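Zudum puts its wrist-camera packing kit on sale, with a list of things it will not do

10 April 2018

Zudum today opened orders for the Drekum Bag Kit, an add-on for small robot arms that places loose items into open bags and takes them out again. The kit is made up of a two-finger gripper, a wrist camera, a control box and software. It is sold to packing rooms, repair desks and teaching labs that already own an arm and have somebody on staff who can look after it.

The company would like buyers to read the whole of this release before they call. Plenty of claims have been made for robot packing in the past few years, and a good share of them came from demonstrations with one box, one product and a very patient operator. Zudum has given a few of those demonstrations itself.

"I was against selling this last year and I'm still only partly for it," said Esko Toivonen, who runs product testing at Zudum. "A cardboard box stays where you put it. A cloth bag sags, and the opening you measured a moment ago is a different opening by the time the gripper gets there. If your work fits in boxes, buy something cheaper. We don't sell it, but other people do."

What the kit does is fairly narrow. The wrist camera looks into the bag at close range, the software picks out an item or a free spot, and the arm makes its move. After each move it looks again. That second look costs time, and customers who have asked for it to be removed have been told no.

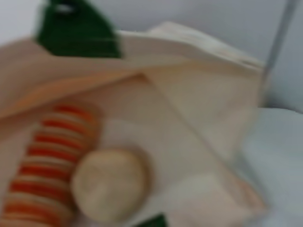
A canvas tote with green handles, seen from the wrist camera during work with the Drekum Bag Kit.

Close views from the wrist are often soft, as this one is. The camera has a fixed lens, and Zudum chose it for its size. At short distances fine detail goes, and small print on a label should not be expected to survive. The software works from broad shape and color, so a boldly striped item against pale canvas is a fair target. A pale item on pale cloth is a harder one, and buyers who handle a lot of those should ask for a trial before they pay for anything.

In March the kit was put through a bench trial at Zuner, a mail-order packing shop that agreed to lend a table and its least favorite bags. The trial used 40 items of mixed shape. On the final run the kit handled all but 16 of them without a person stepping in. Zudum does not consider that a good result for a busy packing line, and does not suggest that anyone replace a worker on the strength of it. Most of the failures came from folds in the cloth, where the gripper took hold of the bag along with the item or stopped short because it read a fold as the bottom.

"There was talk of leaving that number out," Toivonen said. "I asked what we'd say when the first customer ran the same trial and got the same number."

The software has been changed since March to treat folds with more caution. Whether this helps has not been tested on the same items, and no improved figure is being offered with this release.

The kit does not include an arm. It does not handle glass, liquids or anything sharp, and it does not open a bag that is closed or has fallen in on itself. Somebody has to set the bag upright with its mouth open. Setup takes 2 days with a Zudum technician on site, and that visit is charged separately. Later software updates are free during the warranty, which runs for 2 years and does not cover gripper pads, since those wear out.

Orders are open now through the Zudum sales desk. Trials can be booked for customers who send in their own bags and items ahead of time. The company asks that these be the ones used every day, creases included. Full results of the March trial, with the failed attempts listed one by one, will be sent to anyone who requests them.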